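Market stall fabric and clothing checklist: what we look at before opening

By Kalliopi Kadrić
August 11, 2025
8 min read

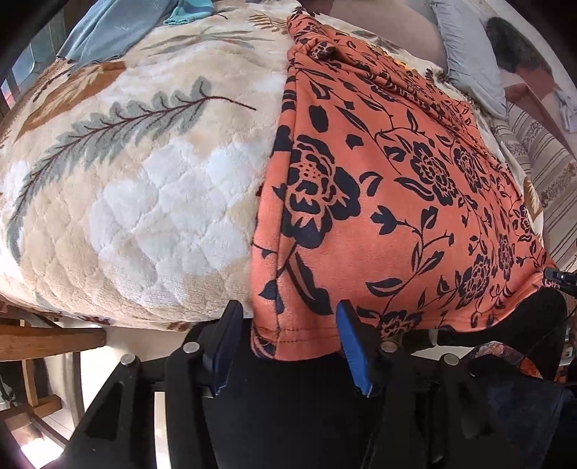 Orange fabric with black flowers, folded, lower hem showing.

This is the checklist used at the Cadotham indoor market for stalls selling cloth, clothing and soft furnishings. It was last changed in June, when the heater section was rewritten. Stallholders may copy it. My comments follow each item and come from inspections at Cadotham and at the smaller hall in Giredport.

1. Gangways

[ ] Main gangway clear along its full length
[ ] No rails, boxes or bags past the painted line
[ ] Floor free of offcuts, hangers and tape

Comment: The usual fault is a rail on wheels that creeps forward during the day. Lock the castors on both sides. At Giredport the line has worn away near the side door and stallholders there should go by the edge of the drain cover until it is repainted.

2. Rails, racks and shelves

[ ] Rails stand level and do not rock when pushed at shoulder height
[ ] Heaviest stock on the lowest shelf
[ ] No bolts of cloth stood on end without a strap
[ ] End caps fitted to all open tubes

Comment: A full bolt of curtain lining is heavy enough to hurt a child. Two of the stalls on the north side had unstrapped bolts when I went round. Both put it right the same morning. Elastic cord does not count as a strap.

3. Hanging and folded stock

[ ] Nothing hung from sprinkler pipes, cable trays or light fittings
[ ] Hems clear of the floor
[ ] Folded stacks no higher than the back board
[ ] Pins and tacks removed from display pieces

Comment: Long hems are a trip risk and they also pick up damp from the floor wash. Check display pieces by hand, slowly. I have found dressmaking pins in cushion covers already priced for sale.

4. Lighting and power

[ ] Extension leads fully unwound
[ ] One lead per socket, no adaptors into adaptors
[ ] Lamps well away from cloth, guards in place
[ ] Test label on each plug, in date

Comment: Clip-on spotlights get hot enough to mark synthetic cloth. The Furex clip lamps many stalls use come with a wire guard, and the guard is often left in the box. Fit it. If it is lost, the lamp stays off. A label that cannot be read is treated as no label.

5. Heaters and steamers

[ ] No heaters with an open element
[ ] Steamers emptied and unplugged when the stall is unattended
[ ] Irons on a metal rest

Comment: We used to allow small fan heaters under tables. We stopped after a scorched tablecloth at Giredport. Oil-filled heaters are still allowed if they stand in the open and nothing is dried on them.

6. Fire exits and extinguishers

[ ] Nearest exit known to everyone working on the stall
[ ] Exit doors open from inside without a key
[ ] Extinguisher on its bracket, pin in, needle in the green

Comment: Lazarević services the extinguishers in both halls. If the tag is missing, tell the office and do not move one over from another bay. Coats must not be hung on the brackets.

7. Waste and closing down

[ ] Cardboard taken to the cage, not left behind the stall
[ ] Plastic wrapping bagged and tied
[ ] All leads unplugged at the wall
[ ] Covers tied down and clear of lamps

Comment: The cage fills up by mid-afternoon. When it is full, flatten the boxes and leave them in the yard by the gate.

Results so far

Over 262 items were checked across both halls in this round and 18 were marked as faults. Most were leads and rails. One stall was asked to stay shut until a damaged plug had been changed. Signed sheets are kept in the market office, and each stallholder gets a copy.

Comments

northsidecurtains
Can we have the straps supplied? The ones in the hardware shop are too short for wide bolts.

Kalliopi Kadrić
Ask at the office. There are some long ones in the store cupboard.

Pru M.
Item 4, does the test label apply to phone chargers?

Kalliopi Kadrić
Yes, if it is left plugged in on the stall.

haberdash_giredport
The side door sticks again in wet weather. Reported it in June.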